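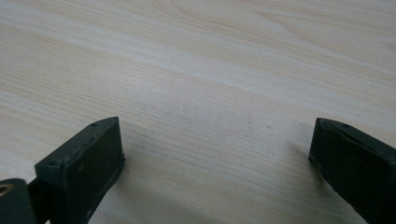 *Station 4, hand-held gripper over the bench top. Fingers open, nothing held. See items 2.3 and 3.1.*

# Workplace inspection checklist: assisted handling stations

Site: Nondale, small parts hall
Stations covered: 4 and 5 (Niteck hand-held grippers, Lacerda bench arms)
Date of inspection: Monday, September 4, 2023
Previous inspection: December, before the arms were installed
Status codes: OK / Action / Watch / N/A

Comments are entered only where the inspector had something to record. An item with no comment was checked against the written requirement and met it. Comments from operators were collected at the stations during both shifts and are marked "Operator."

## 1. Work area

**1.1 Floor clear within the marked zone** — OK

**1.2 Floor marking complete and legible** — Action
The yellow line on the aisle side of station 5 is worn through where carts turn. The line was laid out for manual packing. Carts now stop on the other side of the station because the arm delivers finished trays there. Move the line to match the traffic before repainting it.

**1.3 Lighting at the work surface** — OK

**1.4 Noise at operator position** — OK
Operator: the compressor is less of a problem than the tray conveyor, which clicks at every joint. Passed to maintenance. No limit exceeded.

**1.5 Access to emergency stop from both sides** — Action
At station 5 the stop on the left side is behind the tray rack. The rack was added after the risk assessment was signed. Relocate the rack. Do not relocate the stop.

## 2. Hand-held grippers

**2.1 Trigger returns freely when released** — OK

**2.2 Fasteners on finger mounts tight, witness marks aligned** — OK

**2.3 Condition of fingers** — Watch
Station 4: light scuffing and pale flecks on the dark faces of the fingers. The left finger looks slightly frayed or chipped toward its lower right corner. Edges are worn to a lighter gray. Wear is within the replacement limit in the Cornau maintenance sheet. Check again at the next monthly round and replace as a pair, never singly.
Station 5: fingers replaced last month. No wear recorded.

**2.4 Opening width equal to setting on the station card** — OK

**2.5 Weight of tool supported when not in use** — Action
The balancer at station 4 is set for the older tool. Operators hang the gripper on the bench hook instead, and that puts the handle below elbow height at every pickup. Adjust the balancer. Until that is done, rotate operators every 2 hours.

**2.6 Grip comfort and hand size** — Watch
Operator: the handle is fine with bare hands and too thick with winter gloves. Gloves are not required at this bench, but the hall is cold in the morning from December on. Order one handle in the smaller size and try it on both shifts.

**2.7 Operator trained on the tool and signed off** — OK
All operators on both shifts are signed off for the gripper. Sign-off for the arm is a separate item (5.1).

## 3. Bench surfaces

**3.1 Surface clean and free of debris before start** — Watch
One very small reddish-brown speck on the pale wood top at station 4, to the right of center. It could be a mark in the surface or a bit of debris. Wipe down and look again. If it stays, note it on the station card so that it is not reported every shift.

**3.2 Surface free of splinters, raised edges and lifting** — OK

**3.3 Bench height adjustable and adjusted** — Action
Both benches are adjustable. Neither had been changed between shifts on the days checked. When packing was manual, people stood close and leaned over the tray, and the height mattered less to them. With the gripper the forearm is held out for longer periods. Shift leads should allow time for height adjustment at handover.

**3.4 Part locations marked or otherwise agreed** — Watch
Station 4 has no permanent markings on the bench. The process engineer wants it that way so that parts are picked from varied positions. Operators on the late shift would prefer a marked area. Both positions are recorded here. No safety requirement applies.

## 4. Bench arms

**4.1 Speed limit active in shared mode** — OK

**4.2 Contact stop tested at each joint** — OK
Tested with the gauge, 5 contacts per joint, both arms. All within the limit on the test form.

**4.3 Restart requires deliberate action by operator** — OK

**4.4 Arm path does not cross the seated operator position** — Action
Station 5: the path to the reject bin passes over the corner where operators place the scanner. People reach for the scanner during the cycle. Move the scanner mount to the right side of the bench. The path itself is acceptable.

**4.5 Status lights visible from normal working position** — OK
Operator: the amber light comes on for too many different reasons. It covers a missing tray, a missed pick and a door left open — the operator has to walk to the panel to find out which. Request sent to the integrator for a text message on the bench display.

**4.6 Cables and hoses secured** — OK

## 5. People and work organization

This section was added at the request of the safety meeting. The old form covered equipment only.

**5.1 Operators trained before working beside the arm** — Action
Two operators on the late shift have completed the classroom part but have no practical sign-off. They may use the hand-held gripper. They may not clear faults on the arm until sign-off is complete.

**5.2 Task rotation in place** — Watch
Before the change, one person packed, labeled and stacked. The arm now stacks, and the label is applied on the conveyor. What remains for the operator is picking with the gripper, checking parts and clearing faults. Lifting has gone down. Repeated trigger use has gone up. Rotation between stations 4 and 5 does not help with this, as the hand movement is the same at both. Include the inspection desk or the stockroom in the rotation.

**5.3 Pace set by operator and not by the machine** — Watch
The arm waits when no tray is ready. The wall display shows waiting time in red. Operators read it as a complaint about their speed, and several said they skip the finger check at the start of the shift to keep the number down. Take waiting time off the wall display. Supervisors can read it from the report.

**5.4 Breaks taken as scheduled** — OK
Operator: breaks are easier to take than before, as the arm can work through the full trays alone. It holds enough trays for 180 parts.

**5.5 Fault reports answered** — Action
The early shift writes faults on paper and the late shift uses the tablet. Only the tablet reports reach maintenance. Use the tablet on both shifts and place one at each station.

**5.6 Operators consulted on changes to the station** — Watch
Operators were shown the layout before installation. They were not asked about the tray rack (1.5) or the scanner mount (4.4), and both now need to be moved. Add an operator signature line to the change form.

**5.7 Job descriptions and pay grade updated** — N/A
Outside the scope of this inspection. It was raised at both stations and is recorded for that reason. Fault clearing is not in the current packer description. Forwarded to the personnel office.

## 6. Actions

| Item | Action | Owner | Due |
|---|---|---|---|
| 1.2 | Move and repaint floor line, station 5 | Maintenance | End of month |
| 1.5 | Relocate tray rack | Maintenance | Before next shift |
| 2.5 | Adjust balancer, station 4 | Maintenance | This week |
| 3.3 | Bench height added to shift handover | Shift leads | This week |
| 4.4 | Move scanner mount | Process engineering | This week |
| 5.1 | Practical sign-off, late shift | Training | End of month |
| 5.5 | Tablet at each station | Shift leads | End of month |

Items marked Watch stay open on the monthly round and do not need a separate work order. Station 5 may not run in shared mode until item 1.5 is closed. Station 4 is released for normal use with the rotation in item 2.5.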